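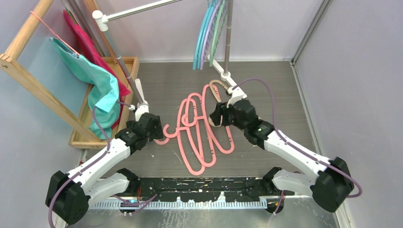

Fokero プラスチックハンガー 50本セット

洗濯物干しとクローゼットの両方に使える、軽いプラスチック製のハンガーです。首の部分がフック状になっているので、金属製のポールやロッドにそのまま掛けられます。使わない分をポールの端にまとめて掛けておくと、床やかごの中で絡まりません。

カラー
ピンク系のほか、ペールブルー、ティール、ラベンダー、ミントグリーンがあります。家族ごとに色を分ける、洗濯前と洗濯後で色を変えるといった使い方をされる方が多い商品です。単色セットと混色セットから選べます。混色セットの色の内訳は指定できません。

仕様
材質:プラスチック
入数:50本(25本×2束)
厚み:ほぼ5mm
価格:1,650円(税込)
原産:タイ(Thammasiri工場)

お手入れ
汚れたときは水で薄めた中性洗剤で拭き、陰干ししてください。乾燥機には入れられません。直射日光の当たる場所に長く置くと色があせることがあります。

ご使用上の注意
・濡れた厚手のコートや毛布には使用しないでください。
・束をほどくときはフックの向きをそろえ、上から1本ずつ外してください。山にしたまま引っぱるとフック同士が引っかかり、首の部分に負担がかかります。
・成形時の小さな跡が残っている場合がありますが、不良ではありません。

関連商品
木製の物干しラック(天然木、受け皿付き)は別売りです。布巾やタオルなど、ハンガーに掛けにくい布類を干すときにご利用ください。

配送
17時までのご注文は翌営業日にGukodcombe倉庫から発送します。返品は未使用のものに限り、到着後8日以内に販売元のProlbridgeまでご連絡ください。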